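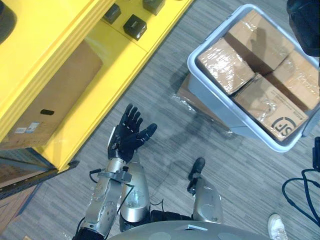 黄色い棚のある部屋の話を聞いてきました

家具や収納の話を聞きに行くこの連載、今回はネルモント(Nermont)という会社の作業部屋にお邪魔してきました。きっかけは知り合いに「すごく黄色い棚を使っている部屋がある」と教えてもらったこと。すごく黄色い、という言い方が気になって、その日のうちに連絡してしまいました(返事も早かった!)。

お話ししてくれたのは、部屋のしつらえを一手に引き受けている方です。もともと総務で入社したのに、気がついたら備品と家具の担当になっていたそう。名前は出さないでほしいとのことなので、ここでは担当さんと呼びます。

約束は午後2時だったのですが、私が駅の出口を間違えて少し遅れ、汗だくで到着。担当さんは冷たい麦茶を出してくれて、私が飲み終わるまで何も聞かずに待っていてくれました。それでまず、一番聞きたかったことから。

どうして黄色なんですか。

「よく聞かれるんです。最初は白にするつもりだったんですよ。見積もりも白で出してもらっていて。でも床がグレーで、しかもストライプのカーペットでしょう。そこに白い棚を置いた完成予想の絵を見たら、なんだか病院の待合みたいだなと思ってしまって」

待合、と私が繰り返したら、「病院に失礼ですよね」と慌てて言い直していました。

「落ち着いていていいんですけど、朝ここに来て、よし働くぞ、という気分になるかなあと。それで棚屋さんに相談したら、色見本の束をどさっと貸してくれたんです。147色ありました」

147色! 私なら一週間は家に持ち帰って眺めていると思います。担当さんは束を床に広げて、カーペットの上に一枚ずつ置いていったそうです。昼間に見て、夕方に見て、電気を消してまた見て。青も緑も候補には残ったけれど、夕方になると床に沈んでしまう。最後まで元気だったのが黄色だった、と。

「黄色だけでも何枚もあるんですよ。からし色みたいなのから、レモンみたいなのまで。上司には、からし色のほうが大人っぽいと言われました。でも私は、どうせ黄色にするなら遠慮のない黄色がよかったんです」

遠慮のない黄色。いい言葉だなと思ってすぐメモしました。棚はデロフ(Dellov)というところに頼んだそうで、色を決めてから届くまでの間、担当さんはずっと不安だったとか。小さな色見本で見る黄色と、棚になった黄色は別物ですもんね。うちも昔カーテンで失敗しているので、この気持ちはよくわかります。見本ではやさしいクリーム色だったのに、窓いっぱいに吊ったらバターみたいになってしまって。

「届いた日はちょっと笑いました。箱を開けたら、もう、黄色で。同僚が通りかかって『工事中?』って言ったんです。悔しかったなあ。でもその人が今、一番この棚を気に入っています」

床のことも聞いてみました。グレーのストライプは担当さんの趣味なのかと思ったら、こちらは入居したときからあったものだそうです。

「前に入っていたのがブラコフ(Brakow)という会社で、そこが選んだカーペットをそのまま引き継ぎました。張り替えるお金もなかったし。最初は縞が嫌だったんですよ。目がちらちらするじゃないですか。でも使ってみたら便利で」

便利というのは、家具の位置合わせのことでした。縞があると、棚を動かしたあとに真っすぐ戻せる。ずれていたらすぐわかる。床に印のテープを貼らなくて済むのだそうです。

「テープ、嫌いなんです。はがしたあとがベタベタして、そこにほこりがつくから。縞に合わせて置くだけなら何も残らないでしょう」

それに縞は細かいゴミが目立たない、と小声で付け足していました。目立たないだけで、あるにはある、と。掃除機はかけているけれど、縞に沿ってかけるか、縞をまたいでかけるかで社内の意見が分かれているんですって。担当さんは沿う派。私もたぶん沿う派です。線があったら、なぞりたくなりませんか?

さて、棚の上の話です。

黒い小さな箱が置いてあるのがとてもよくて、その感想をそのまま伝えたら、担当さんの声が一段高くなりました。

「あ、気がつきました? 黄色の上に黒って、すごく見えるんです。白い棚に白い箱だったころ、前の部屋ですけど、みんな物をなくすんですよ。そこにあるのに見えていない。黒い箱だと、部屋に入ったところから、ああ今日はあそこにあるなってわかります」

黄色と黒は目立つ組み合わせの代表みたいなものですが、実際の部屋で使うには勇気がいる気がします。うるさくなりませんか、と聞いてみました。

「うるさくしないコツは、置きすぎないことです。小さい黒がぽつぽつあるのはかわいい。ぎっしり並ぶと急に圧が出ます。だから棚の上は隙間を残すのが決まりで、隙間が減ってきたら私が見回って片づけます。怖がられています」

怖い人にはまったく見えませんでしたけどね。ただ、話しながら何度も棚のほうに目をやっていたので、見回りが体にしみついているのは本当のようです。

並べ方はきっちりそろえるんですか、とも聞きました。私は本の背をそろえたいタイプなので、ここは気になるところ。

「そろえません。そろえようとした時期もあったんですが、続かないんです。使って戻すときに、定規で測ったみたいに置く人なんていないでしょう。少しずつずれていても、棚に戻っていれば合格。それを認めたら、みんなちゃんと戻すようになりました。前は、きれいに置けないから机に置きっぱなし、という人がいたんですよ」

これ、家の片づけでも同じだなと思いました。私の母がまさに「きちんとしまえないなら出しておく」という人で、実家の食卓は年中にぎやかです。今度帰ったら、ずれていても合格だよと言ってみようかな。たぶん聞いてもらえないけど。

ここで麦茶のおかわりをいただき、話は収納の歴史へ。担当さんによると、この部屋の備品には長いこと一覧がなかったそうです。引っ越しのときに初めて全部書き出してみたら、137点。

「もっと少ないと思っていたんです。50もないでしょう、なんて言っていて。書き出すのに丸一日かかって、夕方には自分の字が読めなくなっていました」

一覧は今もあって、サパタ(Zapata)という備品管理のソフトに入れてあるそうです。ただ、担当さんは最初の手書きの紙も捨てていません。引き出しから出して見せてくれましたが、後半は本当に読めませんでした。「ふせん(大)」のあとに、どう見ても「ふすま」と書いてある行があって、二人で首をひねりました。ふすまはないそうです。

棚のお手入れについても聞いておきましょう。明るい黄色は汚れが目立ちそうですよね。

「手の跡はつきます。でも見えるから拭けるんです。グレーの棚のときは、汚れていることに何年も気づかなかったので。固く絞った布で拭いて、そのあと乾いた布。それだけです。一度、張り切って研磨の入ったスポンジでこすった人がいて、そこだけ艶が変わってしまいました。どこかは言いません」

探さないでくださいね、と笑って念を押されました。そう言われると探したくなるのですが、我慢しました。

ちなみに、棚の前に使っていた黒い箱用のトレーは、近所の雑貨屋さんで見つけた2000円のものだったそうです。気に入っていたのに、棚が来たら色がけんかしてしまって、今は担当さんの自宅の玄関で鍵置きになっているとか。会社の備品では、と聞いたら、自腹で買ったものですと即答でした。領収書もあるそうです。

それから、少し意外だったのが部屋を使う人たちの反応。色については賛成ばかりだったわけではありません。黄色が決まったあとに社内で感想を集めたら、はっきり嫌だと書いた人が4人いたそうです。

「うち一人は『まぶしい』とだけ。気持ちはわかるんです。なので、座ったときに真正面に棚が来ないように、机の向きを変えました。横目に入るくらいがちょうどいいみたいです。正面にあると、ずっと話しかけられている感じがするって」

話しかけてくる棚。さっきの遠慮のない黄色といい、担当さんの言い方がいちいち面白くて、私のメモ帳はどんどん埋まっていきました。机の向きを変えてからは苦情も来ていないそうです。まぶしいと書いた人には直接聞いてみたけれど、「慣れた」と一言だけ返ってきたとのこと。

次に何か買うなら何ですか、と聞くと、少し考えて、椅子かなあ、と担当さん。

「ただ、椅子まで色をつけると、たぶん私が止まらなくなるので。椅子は黒かグレーにすると上司に約束させられています。色見本はまだ返していないんですけどね。デロフさんも、いいですよって言ってくれているし」

束はロッカーの上に置いてあって、ときどき下ろしては床に並べているそうです。最近気になっているのは赤みのあるオレンジ。棚の隣に置いたらどうなりますかと聞いたら、担当さんはもうとっくに試していて、「夕方がすごいです」と教えてくれました。

帰りはちゃんと正しい出口から駅に入れました。そのまま電車で自分の部屋の棚のことを考えていたのですが、うちの棚は茶色で、床も茶色で、載っている箱も茶色です。次の休みにホームセンターへ行って、とりあえず箱だけ黒にしてみるつもりです。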